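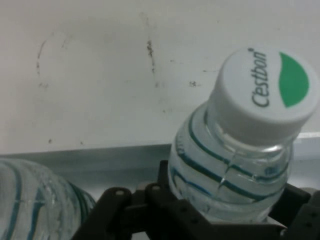 Chenxi Mao has argued that Norkwood should be treated as a single deposit with a fault through it, and that the old habit of writing about "East Norkwood" and "West Norkwood" comes from the claim maps and has no geology behind it. Most later writers follow this. The company reports don't, always.

Norkwood mine is an underground zinc and lead mine near the town of Bikside. Minor silver, recovered from the lead concentrate. Currently on care and maintenance.

Geology

Massive sulfide lenses in folded limestone, steeply dipping, thinning to the north. Main ore minerals sphalerite and galena, with a lot of pyrite, which caused trouble in the mill from the start. The fault offsets the lenses and was taken by the early surveyors for the edge of the ore. Drilling on the far side came much later and found the same horizon continuing, lower down and somewhat richer in zinc. Whether the thin copper showings at the south end belong to the same system is disputed.

History

Surface workings first, small, for lead only. Zinc was thrown on the dump as waste and parts of the dump were later reprocessed. The claims on the east side were held by Vukov, those on the west by Kaufmann, and for a long time the two firms hauled ore to separate mills over the same road. Lawsuits over the boundary. These ended with a merger of the claims into a 50/50 joint venture, Kaufmann running the underground side and Vukov the mill.

Under the joint venture the Kaufmann shaft was deepened to 1087 meters, still the lowest point in the workings. The Vukov shaft is shallower and has been used mainly for ventilation and as a second way out.

Mining method

Cut and fill in the narrow lenses, sublevel stoping where the ore is wide enough. Backfill is mill tailings mixed with cement. Ore was crushed underground and hoisted in skips up the Kaufmann shaft, then carried by conveyer to the mill. Flotation, lead first, then zinc. Concentrates left by truck, there has never been a rail spur.
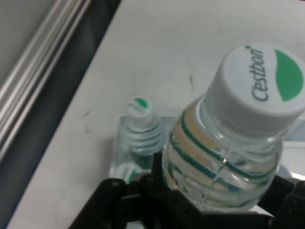 Photo: Chenxi Mao. Reuse with credit.

Water

The limestone is wet and pumping has always been a large part of the cost. Inflow is highest in spring. Mine water is limed and settled in ponds below the mill before discharge into the creek. A failed pump station in February, the year before the shutdown, flooded the lowest level and it was not fully recovered. The loss of that level is usualy given as one cause of the closure, low zinc prices the other. Views differ on the weight of each.

Closure and later status

Hoisting stopped on 6 March 2020. The mill ran a little longer on stockpiled ore. A crew of some 50 was kept on for pumping, shaft inspection and the tailings dam, the rest were laid off or moved to other Kaufmann sites. Vukov has said it would sell its share. No buyer announced. A restart study was begun by the joint venture, results not published.

Name

From Norkwood, the farm on whose land the first pits were dug. Older maps have Norkwood Hill or just the Hill. Spelling "Northwood" in some newspapers is an error.

See also: Zinc mining; Cut and fill; Care and maintenance (mining)

Categories: Zinc mines | Lead mines | Underground mines | Mines closed in 2020 | Articles needing more sources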